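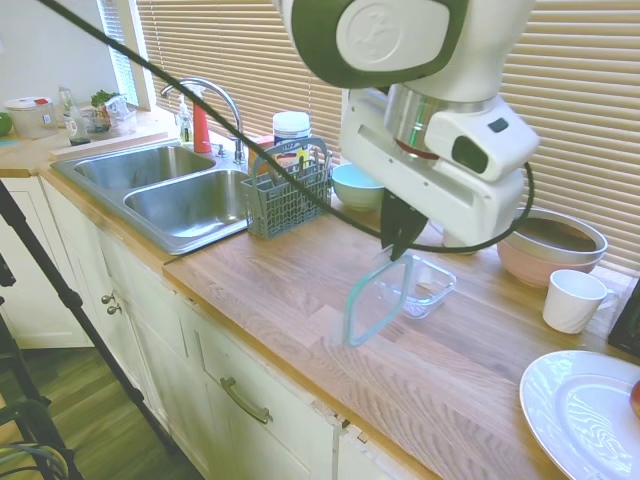 Figure 4. Rectangular glass container and clear lid at a kitchen countertop, with bowls and a mug near the window.

4. What happens to leftovers after supper

We now turn to the part of the Mustdale study that we enjoyed most, the leftovers diaries. Each of the 200 households kept a paper diary for eight weeks, writing one entry whenever cooked food was put away for later. An entry recorded the dish, what it was stored in, where it was placed, and what became of it in the end. After we removed duplicates and entries with no outcome, 1,399 were left for analysis, and they make wonderful reading. People wrote far more than we asked them to. The margins are full of remarks about teenagers, night shifts, the right way to reheat rice, and one long-running dispute over a pot of groundnut soup.

Earlier work on household food waste has tended to treat storage as a single step between cooking and eating. The diaries show how much goes on inside that step. Food was moved from the pan to a bowl, from the bowl to a smaller container when half of it had been eaten, and sometimes back into a pan that went into the refrigerator whole. Each move was a moment when somebody looked at the food and decided again whether it was worth keeping. We call these moments "second looks," borrowing the phrase from a diary keeper in the Akpalu neighborhood who used it to explain why she never put stew away without tasting it first.

4.1 Clear and opaque containers

Our first question was a simple one: does being able to see the food make people more likely to eat it? The diaries suggest that it does, and the pattern was strongest for small portions. A spoonful or two of beans in a see-through box tended to be eaten the next day, often as a side to something else. The same amount in a lidded ice cream tub was more often found again when the tub was needed for another purpose. Large portions behaved differently. A big dish of stew was remembered no matter what it was kept in, presumably because the whole household had been at the table when it was served.

Glass had a second advantage that we had not expected to matter so much. Many diary keepers reheated and ate from the same container, and they said this made a leftover lunch feel like less work. Several wrote that they disliked washing a storage box and a plate for one small meal. We found this very encouraging, as it points to a cheap and pleasant change that many homes could make with things they already own.

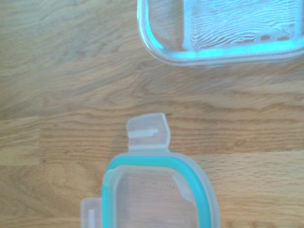
Lids were a subject of their own. Households that stored lids and containers together used their containers more often than households that kept the lids in a separate drawer, even when the two groups owned similar sets. When the matching lid could not be found, people reached for foil, a saucer, or a plate turned upside down. These stand-ins worked well enough for a night, but food under a saucer could not be stacked, and it usually ended up on the top shelf at the back. Salamatu Abugri, who coded the storage entries, gave these cases a separate label partway through the work, and we are very glad she did. They turned out to be among the clearest predictors of food being thrown away.

4.2 Who puts the food away

The person who cooked was often not the person who cleared up. In homes where the two jobs were split, the cook sometimes did not know what was in the refrigerator the next morning, and planned a new meal on top of a perfectly good old one. A few households had solved this nicely. One in Cendivton Street wrote the contents on a strip of tape, and another left an empty container on the counter as a sign that its twin was in use. Ebenezer Nutsugah followed up by telephone with the households that used such signals and found that most had started them after an argument.

Entries made late in the evening were shorter and less likely to name a plan for the food. Entries made before 8 p.m. often did name one: "fried rice tomorrow," "for Mother's lunch," "soup if it rains." Food with a plan attached was eaten more often, although the plan itself was frequently changed. Rice set aside for frying became porridge, and chicken meant for sandwiches went into the soup. We therefore scored an entry as successful whenever the food was eaten, whatever form it took by then.

The December entries needed separate handling. Visitors brought dishes in their own containers, took other people's containers home, and left a good many lids behind. We report these entries in the appendix, along with the coding sheet.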